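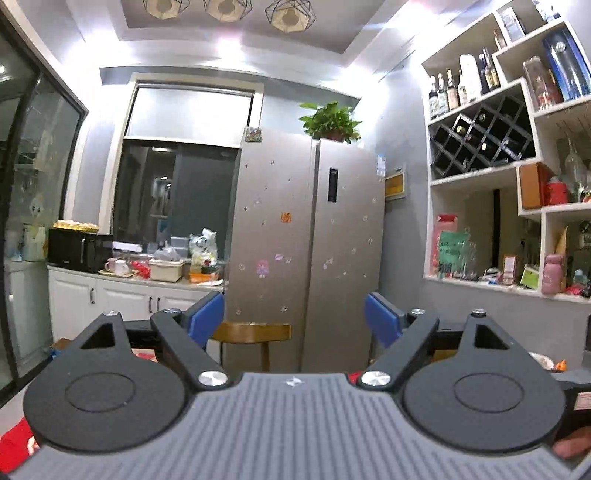

Regarding the kitchen episodes for Griltier, I want to answer the question about how long we should wait before we close the gripper. My opinion is that we should not cut the beginning of the recording, where the fingers are still open and the tool only looks at the room. With the blue pads apart and the big fridge straight ahead, the model gets a view of the whole place before any object is near. The fridge doors have stickers on them, and these are good points for the tracking to hold on to. A plain door gives much less. In February I cut the first part of every episode in the Pennington set, and afterwards the position was lost in 12 of them. I had to record these again.

On 2026-05-31 the list member at Hellel wrote:

> Hello all,
> we have now 814 episodes from homes and our target for Skellberg
> is 500 more. Before we start I would like to agree on two things.
> First, do we keep the approach part, or do we start each episode
> when the fingers begin to close? The approach makes the files
> longer and the upload is slow from here.
> Second, do we tidy the room first? My colleagues prefer a clean
> counter, because then the labelling goes faster.

For the first point, see above. If the upload is the problem, please send the files overnight in smaller parts, but keep them whole.

For the second point, I would ask you not to tidy. A counter under a window, with mugs on a tray, a plastic bag with a knot and a storage bin, is what the policy will meet later. Only move things which can break or which show private information, such as letters with an address.

I have also two smaller remarks:

Dark windows. When you record in the evening, the glass reflects the lamps. I do not remove such episodes, but I write "evening" in the notes field so we can compare them later. Please use the same word, not "night" or "dark".

Hands. It is no problem if a bit of the operator's hand comes into view at the side. Please do not crop it. The mask script takes care of it, and a cropped file has the wrong calibration.

I can check the first 6 episodes from Skellberg when they arrive. Please wait for my answer before you record the rest, it will take me one evening. The naming of the folders stays as it was for Pennington.

With kind regards,
the Griltier data desk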